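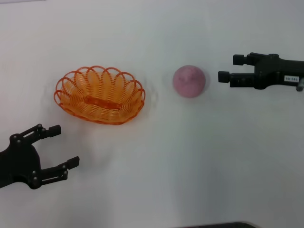 Posted by Olaniyan
May 3, 2021 | Filed under: Workshop builds, Mindidus

Both arms over the table, with the orange basket and the pink ball between them. The gripper labeled 00-081 is the one on the ball's side, and the other is down by the basket.

Welcome, or welcome back, to the Mindidus page! For anyone new, Mindidus is the two-armed robot I've been putting together at the shared workshop in Drultthorpe, mostly in the evenings and mostly with a mug of tea going cold beside me. I started in November with one arm and a lot of borrowed screwdrivers, and the second arm joined it this spring (you would not believe how much cable that takes).

The job I've set for it is a small one: pick up the ball, put it in the basket. I love that woven basket, with its rim all loops like flower petals, but the open weave gives a fingertip plenty of places to snag, so I've been slowing the arms down near it and nudging the numbers a little at a time. The control code is called Jalley, and it has grown to 3798 lines, a good many of which are me leaving notes to myself.

My parts budget was $2000 and I've spent $1266 of it, so there is still room for a better power supply and maybe a nicer set of finger pads. If you have a favorite kind, please do leave me a comment, I read every one of them.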